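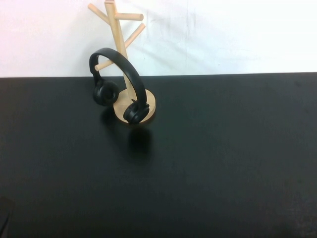

HUDCOMBE, Oct 22, 2018 – Hevard Handball Club will play its home matches at the Voltari Arena for the next 3 seasons, ending a search for a floor that began in July, when the club's old gym was handed over to an indoor trampoline business with deeper pockets and, it must be said, better attendance.

The women's first team opens the new home schedule against Đồng, the side that knocked Hevard out of last season's cup by 2 goals and then used up all the hot water. Hevard has prepared for the rematch with extra goalkeeper sessions and a firm talk about fast breaks. The hot water is now the arena's responsibility.

Head coach Thảo Nghiêm has kept most of last year's squad together. Two left backs have retired, one of them for the second time, and the club has moved right-handed wing players into positions they describe as "character building."

"We finished fifth, and I have been told fifth is respectable," said Nghiêm. "I have never met anyone who set out to finish fifth. We gave away too many balls in the last ten minutes of matches, so we have spent the preseason practicing the last ten minutes of matches. The players are very tired of them."

The arena has a full-size court with a sprung floor, which the knees of the first team have already welcomed in writing. Seating is on one side only. Visiting fans will sit with home fans and are asked to be as gracious about this as the home fans intend to be.

Hevard scored 54 goals in its 2 preseason matches, both wins. The coaching staff would like it noted that the club also let in rather a lot, and that the defense has been informed.

Season tickets are on sale at the arena box office and cover all league home matches. Cup matches are extra, on the optimistic view that there will be some. Holders of last season's ticket will get 20 percent off if they bring the old card, including cards that have been through the wash, provided the name can still be read.

The under-16 team will play before the first team on most match days. Parents who come for the early game are welcome to stay for the late one at no charge. Drums are allowed. Air horns are not, following the events of the spring semifinal, which the club considers closed.

Doors open one hour before the first throw-off. The full schedule, including the away trips the team bus has agreed to attempt, is posted at the box office and on the club's website.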